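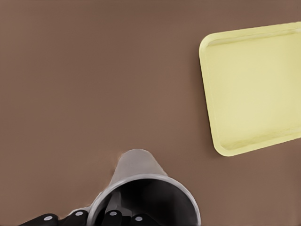 The yellow tray, empty, on a brown table top.

Dikosstead Allotment Association
Minutes of the general meeting
Wednesday, June 9, 2021, in the hall on Joubert Road, beginning at seven in the evening

In the chair: Fadwa Helmy
Minutes taken by: Kagiso Botha
Apologies were received from the members of plots in the lower row, who had their own work evening.

1. Minutes of the last meeting
The minutes of the March meeting were read. One correction was asked: the broken gate is the one on the Bekino side and not the one at the car park. With this correction the minutes were accepted.

2. Matters arising
The gate on the Bekino side has been mended. The new lock uses the same key as the old one, so members do not need to ask for another. Two members said that the gate still drops a little when it is opened wide. Kagiso Botha will look at the lower hinge.

The letter to the council about the footpath was sent in March. We have had an answer that it was received, but no answer to the question in it. Fadwa Helmy will write again and will ask for a date.

3. Money
The balance in the account is 638 pounds. All rents are paid except for two plots. One of these members has been in hospital and the meeting agreed to wait until the autumn without any extra charge. To the other a reminder will be sent.

The insurance must be renewed before the end of the summer. The present company has raised its price by 60 pounds. It was asked if we can get a lower price from another company. Fadwa Helmy has already asked two, and both want to see a list of the sheds and what they are made of. Members are requested to give her this in writing, only one line for each shed.

4. Water
This item took the most time of the evening.

The tank at the top of the site holds 2000 litres. In the dry weeks of spring it was empty by the afternoon on several days, and the members who come after work found no water. There was a long discussion about whose fault this is. The chair asked that we speak about what to do and leave the other question.

It was proposed to buy a second tank and connect it to the first with a pipe. A used one is offered by Brodska, the builders' yard, for 200 pounds including delivery. Against this it was said that a second tank does not help if the inlet is slow, because both will then fill at the same speed as one. In favour it was said that the inlet runs all night when nobody is watering, and the first tank is full long before morning, so the water of the second half of the night would be kept.

The meeting voted to buy the tank. There were three votes against. Kagiso Botha will go to the yard first to see that the tank is clean inside and what it was used for before. If it held anything other than water we do not take it.

It was also agreed that hoses may not be left running without the member standing next to them. This was a rule already, but it is not written on the board. It will be written on the board.

5. Seedling exchange
The exchange in May went well and most of the tomatoes and courgettes found a place. There were too many marrows, as in other years. Some plants had no label and were taken home by people who did not know what they had. For the next exchange each member shall bring labels, and there will be a pencil on the table.

A member asked if we could hold a second exchange in early autumn for onions, garlic and strawberry runners. The meeting was in favour. A day will be fixed later and put on the board.

6. Compost and bonfires
The common compost heap has again received things which do not belong there, among them a carpet. Members are reminded that it is for plants only, without roots of bindweed. The carpet has been taken out, but it is heavy when wet and help is needed to bring it to the tip.

Bonfires are not allowed before October. The neighbours on Bekino Lane have complained one time, in a polite way, and we would like that it stays at one time.

7. The empty plot
Plot next to the old pear tree has been free since winter. The first person on the waiting list wishes to have only half of it. It was discussed if we should divide it. The ground is narrow and the path would take a good part, so some members were not happy. Decision: Fadwa Helmy will ask the second person on the list if a half is enough also for him. If yes, we divide. If no, the whole plot is offered to him.

8. Any other business
A pair of green gloves and a watering can rose were found near the tap. They are in the hall, on the shelf behind the door.

The question of keeping hens was raised again. The lease does not permit it. The member asked for this to be recorded as a disappointment, and it is so recorded.

The date of the next meeting will be put on the board. The meeting was closed at ten minutes to nine.

K. Botha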